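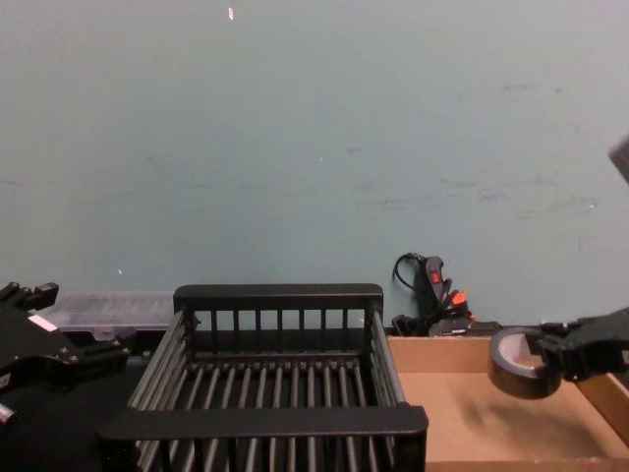 According to Anqi Cao, a bus stop gets shorter the longer you wait at it. She offered this in the first week of our project, when we still had no method, and we wrote it down in case it turned out to be one.

Waiting at Pustdale: a report on how people stand at a bus stop
Urban Observation, spring term

Our assignment was to pick a piece of street and watch it until it became interesting. We picked the Valgate-bound stop on Pustdale Road, mainly for the bakery across from it. The stop has a shelter, a bench, a pole with a timetable on it, and a patch of grass that the city planted and the passengers have been slowly unplanting.

Our question was where people choose to wait, and whether one person can move the rest. We watched in February, from 7:30 in the morning until the bakery ran out of the good rolls. In all we recorded 98 people. Anyone who sat down to eat lunch and then walked off was left out of the count, as were the two of us, although on one cold morning we came close to qualifying.

What we found

Of the 98 people, 51 stood outside the shelter. It wasn't a matter of space. The shelter was often empty while a line of perfectly sensible adults stood beside it in the drizzle, facing left. We believe the first arrival decides. If the first person stands by the pole, the second stands by the pole too, at a distance of some 60 inches, and the third completes what by then is clearly a line. A person who arrives fourth and goes into the shelter looks as if they are cutting, and knows it.

The bench is another matter. It seats three according to its designers and one according to everybody else. We saw it hold a pair of strangers only a handful of times, and each time there was a bag in between, doing the work of a small embassy.

The lean

We had hoped to say something original about leaning. People lean out over the curb to see if the bus is coming, and once one does it, the others follow in order, like a very slow wave at a ball game. The road is straight and you can see the bus from the shelter. Leaning adds maybe a foot of view. It does not bring the bus.

The experiment

In the last week we tried to start a line in the wrong place. My partner stood on the far side of the grass, well away from the pole, and looked confident. On the first morning she collected a man with a trombone case. On the second she had a proper line going by 8 a.m. and felt so responsible for it that she got on the bus and rode to Oshima Square, where she had no business at all. This explains the gap in our notes.

Problems

We did not ask anyone why they stood where they stood. Our instructor says this is a weakness and she is probably right. We did try once, and the woman we asked moved to the other end of the stop, which we recorded as a result. Also, all our mornings were cold ones. The pole may be less popular in June.

We would like more time at a second stop, ideally one with a bakery.

Shared 2 times

Comments

flatiteo_rider: I have used this stop for years and I stand by the pole. You get on first. Not a mystery.

M. in Valgate: But you don't get on first, the driver stops wherever he feels like. Ask the trombone guy.

flatiteo_rider: On the 7:50 he does. The 8:10 driver is very exact.

lower pustdale: Which rolls are the good rolls? The report is vague on this.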